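Moving a packing bench over to a two-arm robot: steps for shift leads
Gemechu Gudeta, Dustthorpe site
20 May 2020

These steps cover the first two weeks after a robot takes over bottle handling at a bench. They assume it is installed and passed for use. If it isn't, call Cruickshank before you start.

1. Talk to the packers first. Tell them which job is moving and which jobs stay. At Dustthorpe the picking and laying out moved. Checking, boxing and restocking stayed with people.

2. Clear the bench. Anything the job doesn't need goes back on the racks.
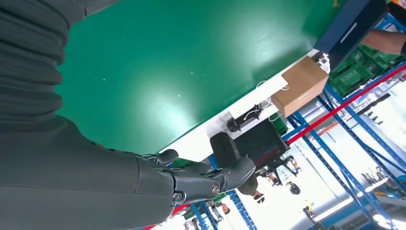
3. Agree on who stands where. Neighboring benches keep running, so walk the area with everyone on the shift and settle the reach limits before the first run. Write them on the Gikarmont sheet.

4. Run a short batch. Ours was 19 bottles. Have a packer watch, since packers know what a badly held bottle looks like. Llinos Mathias changed our layout twice in March after watching short batches, and both changes are still in use.

5. Set the label check. Bottles should lie the same way, caps pointing in one direction, so the person checking can go down the row without turning them.
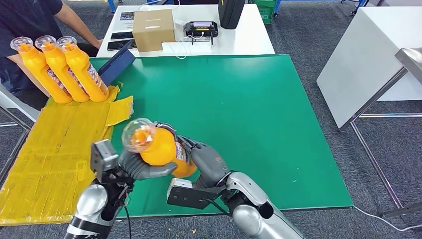 6. Log every stop. Put down the time, the bottle position and who cleared it. We had 838 entries by the end of our trial, most of them cleared by the packer on duty.

7. Review job sheets. Clearing stops is skilled work and has to be on the sheet, with training hours against it. Use form 2362 and copy in Nollis payroll.

Keep one manual bench open until the review is signed.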